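The ferry to Grornport had been late all through April, and so when Birgit Sperling came down to the landing with her two bags and her hat box she was not at all surprised to find the bench already taken. Ottmar Lenz was sitting in the middle of it, the way he always sat, with his lunch spread out on either side of him as though he had invited company and was waiting for it to turn up.

"You'll want the end with the sun," he said, and moved a boiled egg.

She thanked him and sat. They had known each other for 30 years, if you can call it knowing, because in all that time they had talked mostly of weather and boats, and once, for a whole winter, of his sister's hip. He had taught her nephew to swim. She had played the organ when he buried his wife, and he had sent her a jar of plums afterward with no note in it, and she had kept the jar.

"Hesberg?" he asked, looking at the bags.

"Hesberg first. Then on to Nele, for the summer." She smoothed her gloves over her knee. "Maybe longer. She has a room at the back with a stove in it, and the children are at an age when somebody ought to be teaching them their scales." 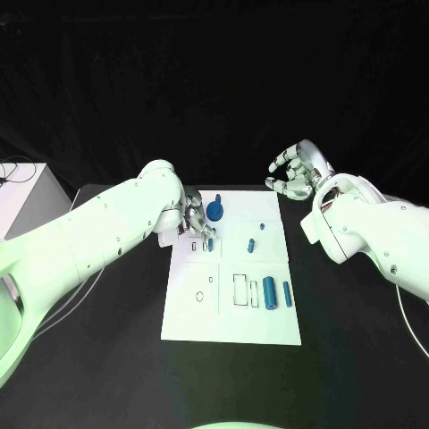
Ottmar chewed for a good while over that. Out past the breakwater a gull was making a terrible fuss, and the water was that flat pewter color it gets before noon, and he seemed to be studying it very hard.

"And the piano?" he said at last.

"The piano stays. It took four men to get it up those stairs, and two of them are dead." She had meant it to sound light. "I thought I might leave you the key. It ought to be played now and then, or the damp gets in."

"I don't play."

"No - but you could open the lid and press a few of them down. It doesn't have to be a tune."

He wiped his fingers one at a time on his handkerchief and held out his hand, and she found the key in her coat, on its bit of green ribbon, and gave it to him. Around the point came the ferry, puffing along as if it had never been late in its life.

"Every evening?" said Ottmar.

"Sundays would do."

"I'm not busy evenings," he said, and picked up the heavier bag.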